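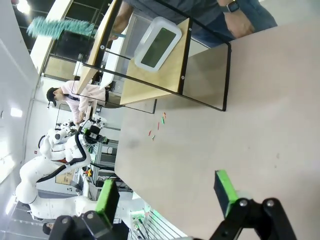 *Shelf on the big table, with a few red and green bits still out.*

# Stirwood Shared Studio — FAQ

Updated March 26, 2025. Most of what people email us is on this page, so please check it first. Prices are on the Pellell booking site, not here.

## Booking

**How do I book a table?**
Through Pellell. Pick a slot, pay, done. No phone bookings. If the site shows a slot as gray it's taken, even if it looks free when you walk past.

**Can I just turn up?**
Weekdays before noon, yes, if there's space. Evenings no.

**How late can I cancel?**
28 hours before your slot starts. Yes it's an odd number, it's what the Pellell system settled on and we can't change it. After that you lose the fee. You can give the slot to a friend, just change the name on the booking.

**Do you have a wait list?**
Only for August. It fills up fast when school's out.

**My door code doesn't work.**
Codes start 2 minutes before your slot, no sooner. Press the star key first. Still nothing — check your email for a newer code, an old one dies when you edit a booking.

## Cleaning up

**Do I have to clean my table?**
Yes. Next person should be able to sit down and start. Scraps in the bin, glue off the top, chairs pushed in. Scuffs are fine, we know the tables are old.

**What do I use on what?**

- Tables: damp cloth, little bit of dish soap
- Shelves: dry dust only
- Cutting mats: cold water, lay flat, never the radiator
- Floor: broom first, then the vaccum
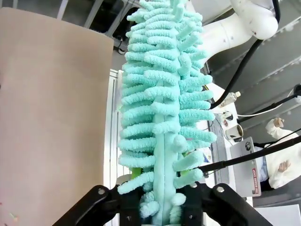

**Why no spray on the shelves?**
Wood swells, then the boards don't sit right. We've replaced enough of them. Dry dust gets most of it anyway, and the mint green chenille duster with all the fuzzy fingers is the one to grab. Go slow, top board first. Shake it outside and not over the sink please. If it's full of glitter put it in the wash bag, no fabric softener, and take a clean one.

**Paint on the table, help?**
Wet paint: wipe it right away. Dry paint: leave it and tell us. Do not scrape. Do not use nail polish remover, it takes the finish off.

**Is there a cleaning fee?**
Only if we have to clean up after you. We'll email first.

## Storage

**Can I leave my project overnight?**
One small box per person, with your name and a date. Boxes with no name go to lost and found after a week. Nothing wet, nothing that smells.

**Where does shared stuff go?**
Back on the shelves when you're done. Heavy things low, light things up top. Don't stack past the edge of the board, and dont lean on the frame to reach over it.

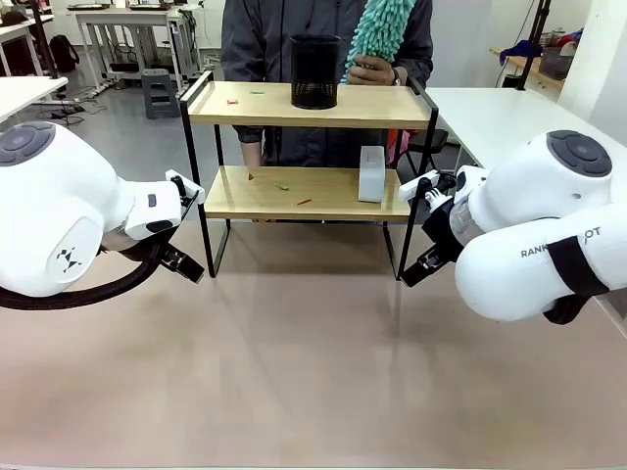

If a shelf wobbles, take the heavy items off and message us. Please don't fix it yourself. The bolts are easy to strip and Ostermann, who look after our furniture, would much rather come out for a loose leg than a broken one.

**Can I rent a shelf by the month?**
Not at Stirwood. Giromwood has lockers, ask them directly, they run their own list.

**How many people use this place?**
We had 934 members at last count. Cap is 1000, so still open for now.

## Other

**Kids?**
Welcome with an adult. Under 12s stay at the table with you the whole time.

**Food?**
Drinks with a lid. Eat in the hallway.

**Parking?**
Street only. Bikes round the back, bring your own lock.

**I lost something.**
Gray bin by the door. Kept one month, then it's donated.

**I have a different question.**
Use the message button on your Pellell booking — quicker than email, we check it morning and evening.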